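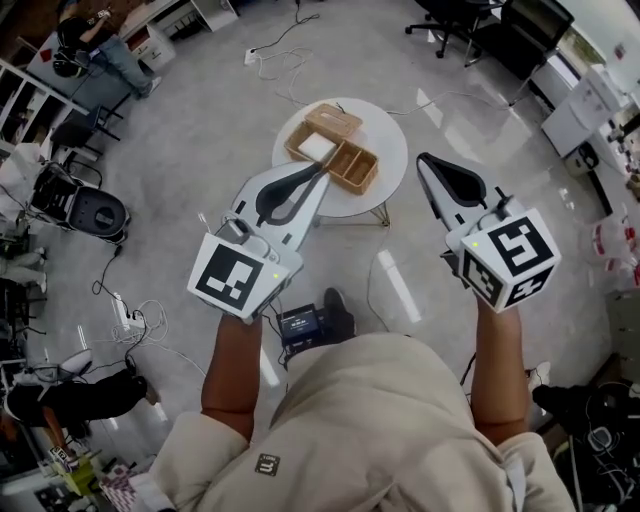
Frequently asked questions about the Otora hand grippers

These questions come by mail and from people who visit us in the shared workshop in Astport. I collected them in one page and I will add more when they arrive. English is not my first language, so please write me if a sentence is not clear.

What is Otora?

Otora is a pair of grippers which you hold in your hands, one left and one right. You do a small household task with them, the movement is recorded, and later we use the recording to teach a robot arm. The arm itself is a separate build and has its own page, called Stelholm.

Can I build it at home?

Yes. The first pair was made on a kitchen table. You need access to a 3D printer, a soldering iron and a good set of small screwdrivers. If you have no printer, ask in a shared workshop near you. Our parts take 16 hours to print for one pair, and it is better to do it in two nights.

Why is there a cube with patterns on top of each gripper?

The patterns are markers. From them the software calculates where the gripper is and how it is turned. Please print them on matte paper and glue them very flat. A small air bubble under the paper is enough to make the position jump.

Which side of the cube goes to the front?

Follow the number on the drawing. If you exchange two sides, everything will look normal until you play the recording, and then the hand turns in a strange direction. I made this mistake with 3 cubes and had to peel all of them.

Do I need a big room?

No, but you need free floor for walking. We work in a large room with a brick wall at the back, and other people are doing their own things at the same time. For one person with one table, a normal living room is fine.

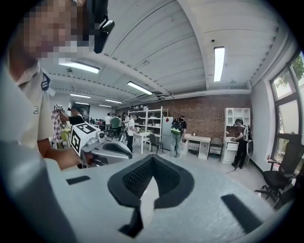 Gripper in the hand, marker cube on top.

What must I wear?

Ordinary clothes. Long sleeves are allowed, but push them back if they fall over the grip. We also use a head-mounted device. Tighten the strap before you take the grippers, as afterwards you have no free hand for it.

Which task is good for a beginner?

Take something light with an edge that the fingers can hold. A woven storage basket is very suitable. Begin with pinching the edge and letting go, and only after this try to move it. Please do not start with glass or with soft cloth.

How high should the table be?

Ours is a small round one and it is low. You look down on it, and this is good for seeing both grippers at once. After one hour the back is tired. If you are tall, I recommend a higher table.

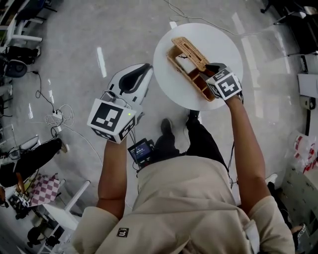 What do I do with all the cables?

This is the weak point of the design and I know it. Leave enough length so that you can stretch both arms fully, and lead the cables down behind the arms. Push power strips and loose cables out of the walking area before you start. A wireless version is planned, but I cannot promise a month.

My recording stops in the middle. What is wrong?

In most cases it is the connector at the gripper side. Hold it and move it gently while you watch the signal. If the signal disappears, solder this connector again. If the connector is good, check the free space on your memory card.

How much does one pair cost?

We paid 116 dollars for the parts, without the printer and without the head-mounted device. The most expensive items are the small cameras in the gripper bodies. The filament costs very little in comparison.

Can I use other fingers?

Yes, the fingers are held with screws and can be changed. The files from the Rathnayake finger set fit after you make the holes a little wider. After each change you must repeat the calibration, also if the new fingers look the same as the old ones.

Is it heavy for the arms?

At the beginning you do not notice it. Later you notice it in the wrist. I make a pause after every few recordings and put both grippers down completely.

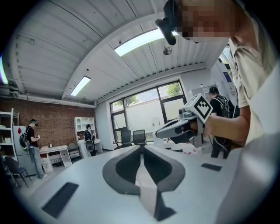

Desta wrote to us that the wrist became much better after wrapping the grip with bicycle handlebar tape, and that two thin layers were more comfortable than one thick layer. I tried it on the left gripper and I agree. Please keep the tape away from the trigger.

Can I visit the workshop and try?

Yes, on Friday after 3 in the afternoon. Write a short mail before, so that one pair is charged and calibrated when you come.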